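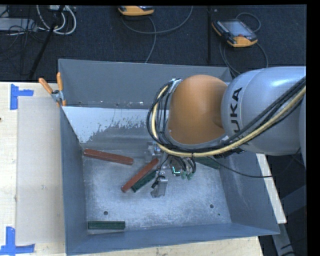 Forum > Politik & Gesellschaft > Internationale Treffen > Gipfel und Delegationen

Wer bestimmt den Ort für das nächste Ministertreffen?

Remo Thaler
18. November 2022

Ich schreibe eine Hausarbeit über regionale Staatenbündnisse und komme bei der Fladholm-Gruppe nicht weiter. Das letzte Treffen war im Juni in Ellville, als nächster Ort wird überall Skusano genannt. In der Satzung steht aber nur, dass der Vorsitz »in angemessener Reihenfolge« wechselt. Entscheidet das Vorsitzland allein über den Tagungsort oder müssen die anderen zustimmen? Und gilt das auch für die Vorbereitungstreffen?

jadoon_leser

Der Vorsitz entscheidet. War immer so.

M. aus Ellville

Ganz so einfach ist es nicht. Das Vorsitzland schlägt einen Ort vor, und die übrigen Mitglieder haben 25 Tage Zeit für Einwände. Kommt keiner, gilt der Vorschlag als angenommen. Das steht in der Geschäftsordnung, Abschnitt 4, nicht in der Satzung. Deshalb hast du es dort nicht gefunden.

Bei den Vorbereitungstreffen der Fachbeamten gibt es diese Frist nicht. Die finden meist am Sitz des Sekretariats statt, drei davon vor jedem Ministertreffen. Das Vorsitzland kann sie zu sich holen, trägt dann aber die Reisekosten für die Dolmetscher selbst.

Zu Skusano: Die Einladung ist verschickt, der genaue Termin steht noch aus. In Ellville waren 344 Delegierte angemeldet, und die Hotels waren lange vorher voll. Falls du als Besucher zu den öffentlichen Sitzungen willst, würde ich früh buchen. Die Geschäftsordnung bekommst du auf Anfrage vom Sekretariat als PDF, allerdings nur auf Englisch.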